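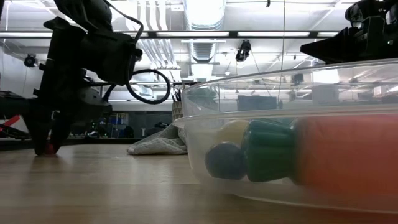

The first draft of the Notow handling rules ran to a single page, and most of it was about the emergency stop. The version now in force is longer, and Hermine Mayrhofer, who edits it, would like it to be shorter again. Much of the added text concerns the ordinary bench: where the bin stands, what lies between the bin and the arm, and how cables are dressed. A loop of black cable hanging out beside the wrist, as on the arm at the left, comes under clause 3. "The clause doesn't forbid a loop," Mayrhofer says. "A wrist needs slack. It asks that the slack be measured with the joint at both ends of its travel, and that the figure be written down. People measure it at rest and stop there."

The limit is 390 mm of free cable between the last two fixings. It was proposed by Gion Marti, who maintains the arms at the Wesden site, after a connector was pulled out of its housing one Sunday in January. Marti regards the number as a working value. "It suits our arms. Gosselin use a shorter one and they have their reasons. What I want is for a site to have a number at all."

Clause 2 deals with shared space. Two arms may work over the same table, but only one may be inside the rim of a container at any moment, and the second must hold above a stated height until the first has reported clear. Mayrhofer admits that this costs time. Lourenço Teixeira, who wrote the scheduler, puts it more bluntly: "It is slow. We tried letting both in with a separation distance, and the distance had to be so large that we gained nothing."

The rules also treat materials. Clear plastic and open mesh each have an entry, as both give trouble to depth sensing. For clear containers the position is to be taught by hand at the start of a session and checked again whenever the container has been moved. Mesh and netting may be used, but must be picked at reduced speed, and the fingers opened fully before the arm lifts away – a thread caught on a fingertip will otherwise travel with it.

Small objects are less settled. The current text says that an item hidden by the fingers must be confirmed by a second view before the grip is closed. Teixeira would accept motor current as confirmation. Mayrhofer would not, at least for now. "Current tells you that something resisted. It could be the table."

Asked what she would remove, she names the whole of clause 6, on labelling, which repeats the site manual almost word for word. Marti wants it kept for visitors. The next revision goes to both sites in draft, and comments are to be sent to Mayrhofer with the clause number in the subject line.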